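Revision note: replaces the December issue of this section. Part numbers are unchanged.

## 4. Setting up the Kuveck hot water dispenser

Read section 3 (Delivery and unpacking) before starting. The unit must have stood upright for six hours before it is filled.

### 4.1 Choosing a position

1. Place the dispenser on a level surface that will bear its filled weight.
2. Leave 200 mm clear behind the rear grille and 136 mm on each side.
3. Check that the mains lead reaches the socket without crossing a sink or walkway. Do not use an extension lead.
4. Turn the front feet until the bubble in the level sits between the two marks. Tighten the lock nuts by hand.

**Caution:** Do not stand the dispenser under a wall cupboard. Steam from the vent will damage the underside of the cupboard and may drip back on to the switch panel.

### 4.2 Connecting the water supply

The dispenser is supplied with a Fostier inlet hose and two rubber washers. Old hoses must not be reused.

1. Close the stop valve on the cold supply.
2. Fit one washer in each end of the hose.
3. Screw the straight end to the stop valve and the angled end to the inlet at the rear of the unit. Hand-tighten, then give a further quarter turn with a spanner.
4. Open the stop valve slowly. Check both joints for drips and check them again after an hour.

Note: Where a Plistisitz filter is fitted, it goes between the stop valve and the hose, with the arrow pointing towards the dispenser. Run the filter to waste until the water is clear before making the last connection.

### 4.3 First fill and heating

1. Plug in the unit and switch on at the wall. The amber lamp lights.
2. Press FILL. The pump stops by itself when the tank is full.
3. Press HEAT. The amber lamp flashes during heating and turns green at the set temperature.
4. Draw off one full tank through the tap and throw the water away.
5. Let the tank refill and reheat. The dispenser is then ready for use.

**Warning:** The element is rated at 1,565 W. Never press HEAT with the tank empty. If the lamp shows red, switch off at the wall and see section 7.

### 4.4 Cups and the serving table

1. Set the serving table within reach of the tap but clear of the drip tray.
2. Cover the table top if it marks easily, and fasten the cover at the corners so that it cannot slide.
3. Keep paper cups nested in a holder.
4. Do not store cups on top of the dispenser.
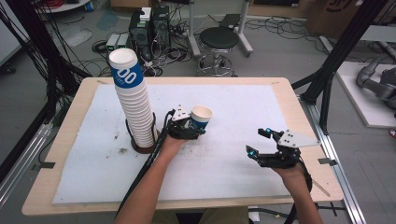
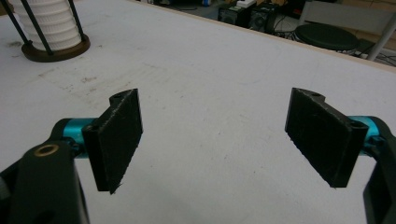

Refreshment Services Department, Coetzee Building

### 4.5 Handover

Complete the card inside the side panel: serial number, date of first fill, filter fitted (yes or no), and the name of the person who carried out the work. Cards are collected by Sipho Modise. Requests for spare washers and lock nuts go to Xolani Shezi, quoting the part number from the list in section 9.

Descaling intervals are given in section 6.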